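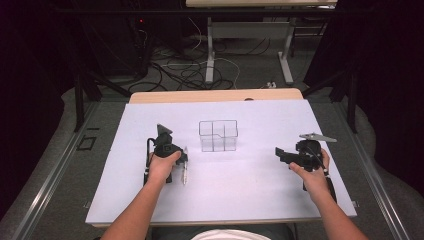 An afternoon of putting pens away

The open afternoon at Detell started at two on a Sunday, and by ten past there was a queue for tea and another for the grippers. The firm has the ground floor of a former print works on the Bhuiyan estate, behind a tyre depot, and the only sign on the door is a sheet of paper in a plastic sleeve. I had come to see a robot. Most of what I saw was people doing small jobs by hand, very slowly.

Detell trains robot arms to handle light goods. Its main customer is Ralex, which packs stationery and craft kits and would like a machine to do some of the sorting. The training project is called Grirura. A person takes a gripper in each hand and does the job at a table, and the recordings are used later to teach the arms.

The job on show was pens and a clear plastic box with compartments. It sounds like nothing. The company wants 1000 good recordings of it before it changes the box for another shape, and on the day of my visit it had just over half of them. A good recording is one where nothing is dropped and the operator doesn't stop to think. Staff work in turns of 13 minutes and then swap, as wrists get tired before anything else does.

Visitors were allowed 5 minutes each. Mine went badly. The grippers are heavier at the front than I expected, and squeezing the handle feels natural only until you have to turn your hand over. A pen on a flat sheet is thin and likes to roll. I got hold of it on my third go, let it go too high above the box and heard it land on the table.
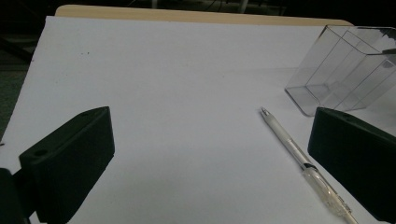 A pen on the white sheet between the gripper's two fingers, with the clear box behind the right one.

The girl after me, who was perhaps nine, did it first time - and then asked to do it again.

Later we were taken next door to watch one of the arms try the same job with what it has learned so far. It managed 3 pens and missed the next. The engineer running it said clear plastic was still a nuisance, as the edges are hard to pick out, and that the next month would go on that.

Ralex hopes to have a first arm on its packing line by January. Detell plans another open afternoon before then, with lids.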